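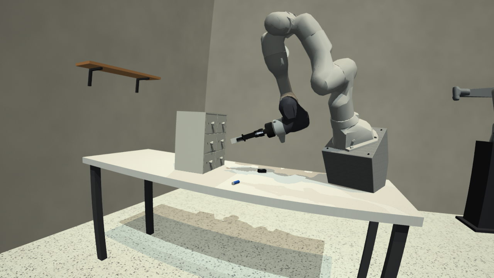 Notebook, Gornadton bench, October, 8:40

Continuing from the page before. The drawer task is now the only one we work on until the Serside visit. Keegan wanted to keep the tray task also, but we do not have hours for both, and Serside asks about drawers every time we speak.

For my own memory, the task is this: small parts come back from the repair counter, they lie on the table in no order, and somebody must put each part in the correct drawer of the small cabinet. In Serside it is people from the stores who do it, between other work. The model has six drawers, two columns and three rows. On the table there is now a small blue cylinder with a pale end and a black block. I would like more kinds of parts later, but first these.

Start position of the arm: I keep it with the gripper low, to the right of the cabinet, all drawers closed. Before, we started from high up and much time went only in coming down.

Results from the night

4,000 runs finished, no crash of the simulator. In 431 of them the drawer was opened but not closed again at the end. The script counts these as success because the part is inside. I do not agree with the script. A person who walks past an open drawer at hip height will agree with me. I changed the check so that the drawer must be closed, and I will run again tonight with the same seeds.

The far column is worse than the near column. I think the wrist comes too close to the near handles when it reaches past them, but I have not looked at enough replays to be sure. Keegan says to move the cabinet a little and be finished with it. I prefer not, the real cabinet is screwed to the bench and the stores people chose the place.

Talk with Ayodele

Ayodele Akpan worked in the stores at Serside before she came to us, so I asked her to read the task list. Her remarks, as I wrote them down:

- The sorting itself is not what people dislike. They dislike being called away from the counter to do it, and then being blamed for the queue.
- When they put a part in a drawer they also look at it. A cracked part goes on the shelf and not in the drawer. Our list says nothing of this. If the arm puts everything away, the cracked ones go away too, and the fitter finds out later.
- Who fills in the paper card? At present the same hand that closes the drawer. She thinks the cards will simply stop.
- The night shift is 2 people. They are afraid that it becomes one. I said this is not for us to decide, and she said that they will ask us anyway, so we should have a better sentence than that.

I have no better sentence yet. I wrote to Danladi, who carry the contract, and asked what was promised to the night shift and if it is on paper. No answer until now.

About the cracked parts: I propose a "leave it" outcome. If the arm is not certain, it does not touch the part and a person takes it in the morning. Keegan is worried that this makes our success number look poor. It will, a little. I would still show it.

14:15

First replays of the far column, slow speed. In 4 of the ones I looked at, the finger touches the near handle on the way back, after the part is released. So the way in is good and the way out is not. Added a small lift before the retreat. Not tested yet.

Also the shadows. The black block lies in a dark patch on the tabletop and I wonder if this hurts the detection. Drendbridge had trouble of this kind with their lamps last year. To try: same seeds, one lamp only, compare.

To do
- night run with new drawer check (me)
- lamp comparison (Keegan)
- ask Serside if one of the night shift people can come to the visit, and not only the manager (Ayodele will phone)
- draft of the "leave it" rule, one page, in words the stores can read
- card question, still open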